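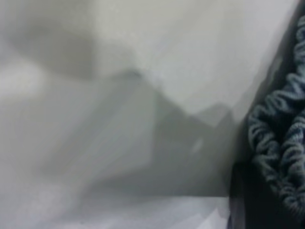 Tully Pull-On Denim for Kids – Review

Price: $18
Bought from: Worisar, Stadisthorpe store

I bought one pair in January for everyday wear at preschool. There is no zipper to fight with, and my son can get them on and off by himself. The elastic is firm without leaving marks on his stomach. Sizing runs a little wide in the seat. 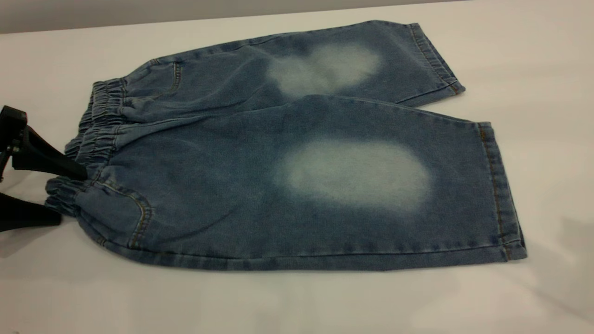

The denim was stiff out of the bag and took a few washes to loosen up. I wash them inside out on cold and dry on low, 60 minutes. After 14 washes the waist still snaps back and I haven't found a loose thread.

Looks are a matter of taste. My son likes them and my mother thinks they look worn out already. 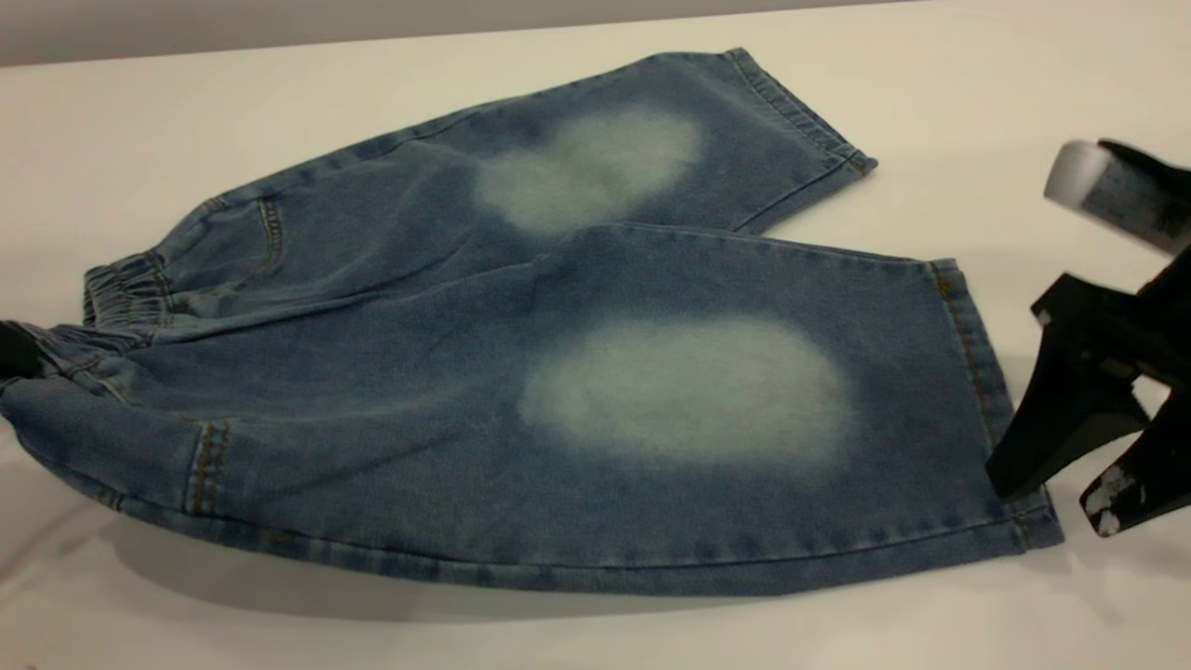
I would have picked a plainer wash if Worisar carried one in his size. The big pale patches at the knees are a bit much for me, and the two don't match in shape. The golden-brown stitching at the hems is neat, though – two rows, nice and even. I'd buy them again at this price.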